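# Mungate Swap Rail opens for its second season on 21st July

I started the Mungate Swap Rail with one clothes rail, a box of odd hangers and a kettle, and I'm very pleased to say we're coming back bigger. Doors open at ten in the old seed merchant's on Sarmiento Street, and you don't need to book.
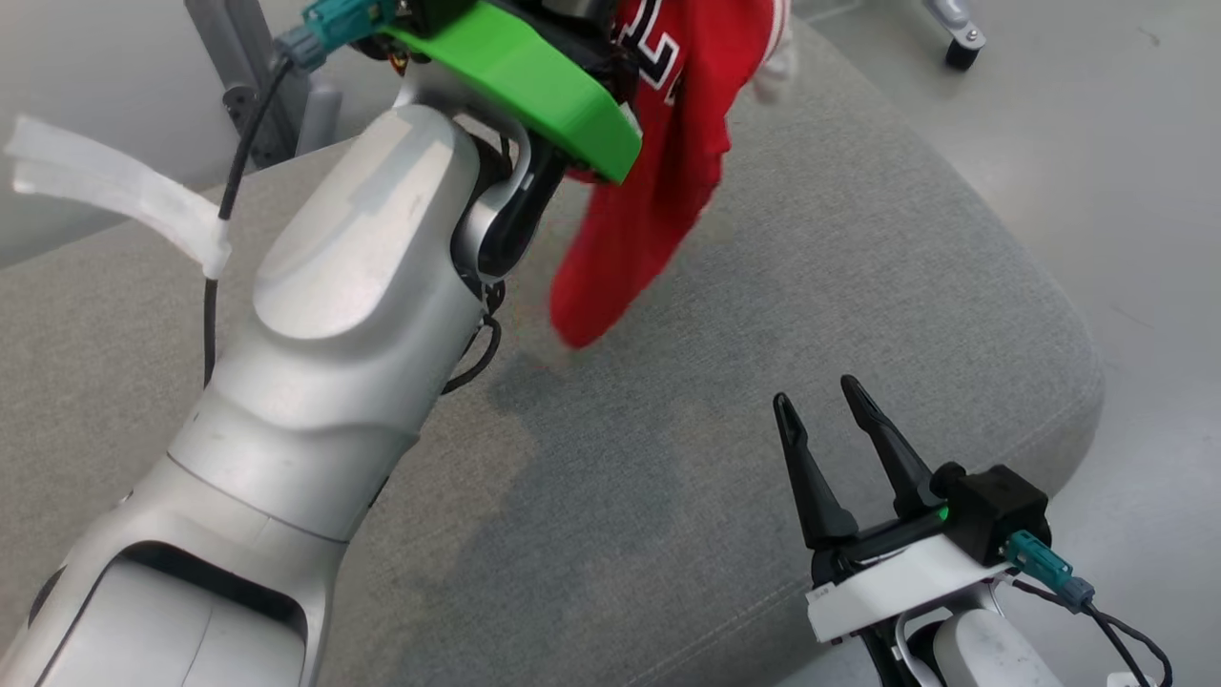 ## How it works

Bring up to 20 items of clean, wearable clothing. We'll have a quick look over them at the front table, hand you a token for each one, and off you go round the rails. One token gets you one garment, whether it's a plain T-shirt or a winter coat. I know some swaps grade everything by label and price, and I did try that at our very first morning. It took ages, people got a bit huffy about their jackets, and I went home with a headache. So it's one for one, and it's staying that way.

If you don't find anything you like, hang on to your tokens. They're good for the whole season, right through to the last swap in December, and you can give them to a friend or your mum or whoever you like.

No tokens and nothing to bring? Come anyway. There's a free rail by the door with school shirts, baby things and plain jumpers, and you can help yourself without talking to anyone about it.

## What's new this year

Last season 552 garments went home with somebody new, and the thing I heard most often was "have you got this in a bigger size?" Fair point! We were hopeless for anything above a 16, and the men's rail was mostly ties. We've been collecting all spring with that in mind, so there'll be a proper plus-size section this time and more than 100 pieces of menswear on the opening day, including some decent work trousers.

We're also adding:

- a sports rail – football shirts, running tops, swimwear with the tags still on, and boots in pairs tied by the laces
- a mending table, where you can borrow a machine or get shown how to sew on a button
- a children's corner with its own low rail, so they can rummage for themselves
- two changing cubicles with actual mirrors (last year's was a curtain and a shaving mirror, sorry)

The mending table is the bit I'm most excited about. Uvitz, the haberdashery on the market square, has given us thread, needles, zips and a big tin of mixed buttons, and they're lending two sewing machines for the season. If you've got a skirt with a broken zip sitting at the back of the wardrobe, bring it along and we'll have a go at it together. I can't promise miracles with leather or anything beaded.

## What we can and can't take

Yes please to dresses, shirts, knitwear, jeans, coats, scarves, belts, bags and shoes with some life left in them. Small faults are fine if you tell us – a missing button or a dropped hem can go straight on the mending table and you'll still get your token.

We can't take underwear, socks, duvets, pillows or uniforms with a company badge on. Please wash everything first, and if it's been in the loft for years, give it a good airing on the line. Anything that hasn't found a home by the end of the season goes to the Mollness textile bank, which sorts it for resale or rags.

## Getting here

The 64 bus stops right outside and there's a bike rack in the yard. Parking on Sarmiento Street is tight, so if you're driving, use the car park behind the market square and walk down. There's a ramp at the side entrance and a step-free toilet. Dogs are fine on a lead. We'll be open until three on the day, with tea, squash and whatever cake has turned up.

## A bit about us

The Mungate Swap Rail is a free community clothes swap, paid for by cake sales and a donations tin. I set it up after clearing out my own wardrobe and finding three nearly identical grey cardigans, all of them hardly worn. After the opening day we'll be running once a month until December, and the dates will go up in our window and in the library.

## For the local press

You're welcome to come along and take pictures on the day – just check with people before you photograph them, especially the children's corner. I'm happy to chat before or after, but I'll be up to my elbows in hangers between ten and noon, so the afternoon is better. Leave a message for the Swap Rail organiser at Uvitz and I'll ring you back.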